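Home | Posts | Workshop | About | Search

Eight Blocks and a Concrete Floor

Friday, December 6, 2019
by the Belkadi blog
4 min read

I moved into the unit at Zenville in August with a plan. The plan involved a workbench, pegboard and one of those Trendska shelving systems, the kind with 13 different brackets and a booklet that weighs more than the shelves. The listing promised almost 700 square feet. It did not mention that the floor sheds paint like a nervous cat.

So far the most used thing in the place is a set of wooden toy blocks. I bought them to test a stain and never opened the stain. Now they live on the concrete and get pushed into shapes whenever I should be doing something else. Last week it was brackets. I was very serious about the brackets. 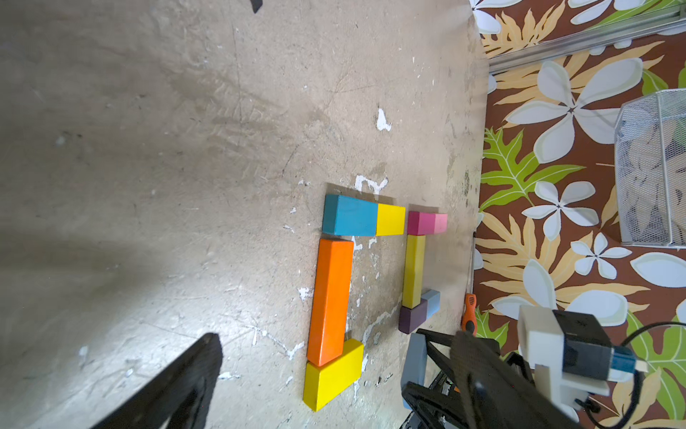
Two brackets, one screwdriver, and the good side of the plumeria.

The flowered fabric came from Danach, 20 bucks off the remnant table, and I still maintain it cheers up the concrete. The screwdriver is there because I had every intention of putting up a shelf.

What I like about blocks is that they have no booklet. You butt a yellow one up against a blue one and you've got a longer thing. Put an orange one under it and you've got a corner, or half a doorway, or the number seven if you're in a generous mood. Then you look at the leftover yellow block and realize you have no opinion about where it goes, so it gets sent away to think.
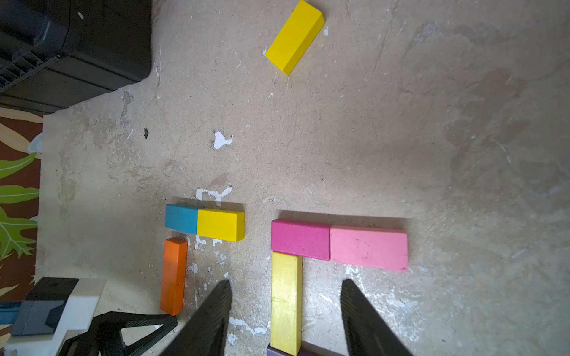 One yellow block, up top, keeping its distance.

I did measure the wall for the shelves on Sunday. I wrote the number on the back of the stain receipt, and if anyone finds that receipt, let me know.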